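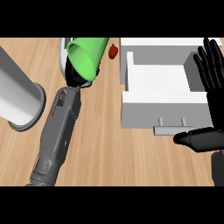 Local History Methods
Handout 4: Civil defense records and the reconstruction of a single night

Instructor: Matilde Mendes
Issued 23 January 2019

Read before the seminar. Bring the Prokopenko transcripts with you, in print if possible.

1. Scope

This handout deals with the paperwork of air raid precautions at district level and with how to use it to rebuild the events of one night in one place. The case is the raid on the Zirnton district in February 1941. Rescue work and firefighting are covered. Evacuation and rationing are left for later weeks.

The method applies to any district where at least two series of records survive. Where only one survives, see section 6.

2. How a report moved

A warden who saw a bomb fall, or who reached the place afterward, filled in a report form at the wardens' post. The form gave the location, the type of bomb if known, the casualties, whether people were trapped, any fire, damage to gas, water or electricity, and roads blocked. The post telephoned the contents to the report center. If the line was down, a messenger carried the form by bicycle or on foot.

At the report center a clerk wrote the message out again on a numbered sheet. The controller read it and decided what to send. Each party sent out was entered in a log, with the time of leaving and, in theory, the time of return.

One incident can therefore leave four kinds of paper: the warden's form, the message sheet, the log entry, and the note of the party that attended. They were written by different people for different uses. Expect them to disagree.

3. Times

Most errors in student work on this subject are errors of time. Three clocks are involved.

Time of occurrence. When the warden believed the bomb fell. Often rounded, and often filled in after the rest of the form.

Time of message. When the report center took the call. This is usually the most reliable, as the clerk had a clock on the wall and was expected to use it.

Time of dispatch. When a party was ordered out. The party may have left later, and the log does not always show this.

Note also that Britain kept summer time through the winter of 1940-41. Clock times for February 1941 are one hour ahead of Greenwich. Do not "correct" a British document to Greenwich time unless you are comparing it with a source that uses another system, and if you do, say so in a note.

Raids ran past midnight. A log headed with one date may carry entries for the next, with no break marked on the page. The Zirnton log does this twice.

4. Places

Wardens wrote for people who knew the streets. "Back of Tumow's" was enough in 1941. It meant the yard behind Tumow's coal office, which was cleared after the war and is not on later maps. Use a street directory from before the raid, and a large-scale map of the same period. A modern map should be the last thing you open.

House numbers need care. Rarnent Road was renumbered when its north side was rebuilt, so No. 60 in the log is not the present No. 60. Two published accounts of the raid have placed the shelter collapse at the wrong end of the road for this reason.

Incident numbers were given by the report center in order of receipt. They do not give the order in which bombs fell. A post with a working telephone will appear to have been hit first.

5. Casualty figures

First reports are estimates, whatever form they take. A warden writing "100 trapped" at a public shelter may be giving the number it was built to hold. At Rarnent Road the shelter had places for 100 people, and the first message repeats that figure. The rescue party's note, written the next morning, gives four dead. The burial register agrees with the note.

The order of preference for the dead is:

a) burial or death registration
b) the Commonwealth War Graves Commission civilian roll
c) mortuary lists
d) the rescue party's note
e) message sheets and wardens' forms
f) newspapers

Newspapers come last on account of censorship. Local papers of the period were commonly held back from naming the place of a raid for some weeks, and "a town in the south-east" cannot be tied to a street without other evidence. Death notices in the same papers are another matter and are often exact.

The civilian roll lists people by the local authority area in which they died. Someone injured in Zirnton who died in a hospital elsewhere may be found under the other area, with the place of injury in the text of the entry. Search both.

6. Where a series is missing

The wardens' forms for two of the Zirnton posts have not been found. The message sheets fill most of the gap. They do not fill all of it -- a clerk under pressure shortened what he heard, and the name of the reporting warden was the first thing to go.

Do not reconstruct a missing form from a later memoir. The Prokopenko transcripts, recorded forty years after the event with a former messenger, are full on routes, weather and the state of the roads. They are weak on sequence. He places the shelter collapse before the fire at the coal yard. The message sheets put it after, by more than an hour. Use the transcripts for what he saw, and use the sheets for when.

If a memoir is the only source for an event, state this in the body of the text. A footnote is not enough.

7. Layout of the working table

Draw up one row per incident, with these columns:

Report center number
Time of occurrence (as written)
Time of message
Time of dispatch
Place (as written)
Place (as identified, with source)
Service sent
Casualties, first report
Casualties, final, with source
Remarks

Copy spelling and abbreviations exactly in the "as written" columns. HE is high explosive, IB is incendiary bomb, UXB is unexploded bomb, PM is parachute mine. Leave a cell blank if the source is blank. Put a dash only where the source has one. Mixing the two has caused trouble in past years.

8. Seminar task

Complete the table for incidents reported between the first message and the all clear, using the message sheets and the log only. Then read the transcripts and mark in the remarks column each point where they differ. Do not change the other columns.

Write one page on the coal yard fire. State which service reached it first and how firmly the sources support this. The log has two entries for the same pump, and both cannot be right.

Tables are handed in at the start of the session. The one-page note can follow by the end of that week.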